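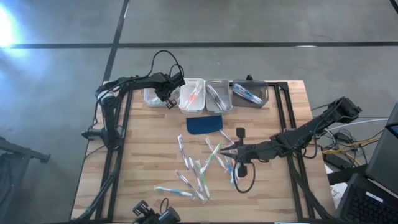 Visit Report: Open Day at the Jiso Automation Laboratory

14 shares | 3 comments

Purpose of the visit

Damine operates household supply depots and a packing service for shelters and student residences. In May, two members of the operations department attended the open day at the Jiso laboratory. Our aim was to learn whether machines now on offer, or close to being offered, could take over any of the simple sorting and tidying tasks that fill a large part of our packing shifts. This report is for site managers and for the planning office.

The program

The open day began at 9:30 a.m. with a short talk by Marion Swanson, who leads the handling group at Jiso. She asked visitors to judge the stations by the work done and to leave aside how impressive the equipment looked. The group currently studies 13 chores. Laundry folding, dish loading and shelf restocking were covered in the talk, and we were given time at the sorting station in the afternoon.

Ms. Swanson was direct about the limits. A chore that a person learns in a few minutes can take months to set up, and a change in packaging may send the team back to an earlier stage. She does not expect a general household machine to be ready for sale soon, and she declined to give a year. She was more hopeful about narrow shop-floor jobs in which the goods, the table and the containers stay the same.

The sorting task

The task most relevant to Damine was the sorting of individually wrapped toothbrushes from a pile into plastic bins at the back of a table. Our own staff do very similar work when hygiene kits are made up. Two arms share the table. According to the group, either arm may pick, and an item can be passed from one to the other when a bin is out of comfortable reach.

The laboratory's log for the month listed 113 sorting runs. The target is a full sort in 90 seconds, and Ms. Swanson stated that this has been met on some runs but cannot yet be promised. Our experienced packers are well ahead of that pace.

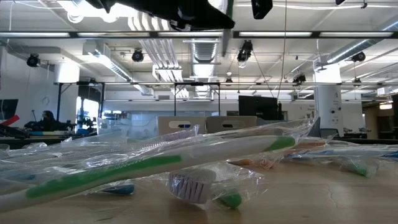

Damine's main concern is packaging, as very few of our goods arrive bare. Soap, combs, razors and sponges all come in film or soft bags, and our kit contents change with the supplier. Clear wrapping makes the work hard in two ways: the film wrinkles and throws back white reflections from the ceiling lights, and brushes lying under one another are partly hidden, so that a short length of blue handle may be all there is to go by. A packer would simply push the pile apart with one hand. We asked whether the arms could be taught the same habit and were told that this is under study.

We also raised the matter of mixed loads. Our Nisbet depot handles rigid boxes almost entirely, while Vorell receives loose goods in sacks. The advice was to begin with Nisbet - boxes are easier to grip and easier to tell apart.

Findings

1. Sorting of like items into fixed bins is close to practical use, provided that a member of staff remains nearby to clear faults.

2. Mixed and soft goods should stay with our packers for now. We saw no case for changing shift plans at Vorell.

3. Floor space needs attention. The arms, rails and cables take up more room than our present packing benches allow.

Next steps

The operations department will send Jiso a sample crate from Nisbet and ask for a written opinion. Site managers who wish to add items to the crate should contact the planning office before it is packed. Ms. Swanson has offered a second visit for shift leaders, and names may be submitted through the usual form.

22 likes | 3 comments | Share this report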